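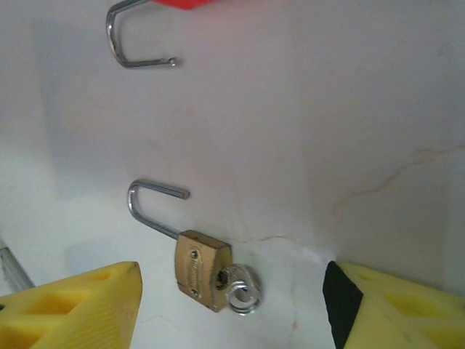 Sourdough notebook, April, batch for the Harkis kitchen

Starter fed at 10 in the morning with Nimri rye flour. It was slow, so I gave it 40 minutes more before mixing. Total dough weight 1476 g, from which 451 g is water in the first mix. Gaurav thinks we should add the salt later. I tried it, and the dough was softer to fold.

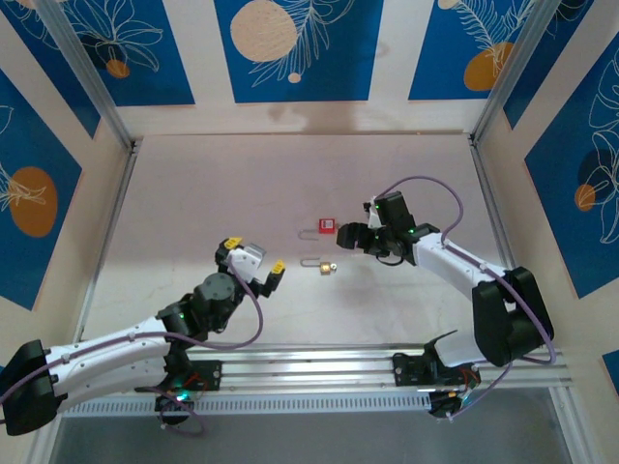 Page last changed: April, by Emanuel Coman

Second loaf has a better crust, but the bottom is still pale. Next time I will put the stone one level lower. Gaurav, please write down your oven setting, I could not find it.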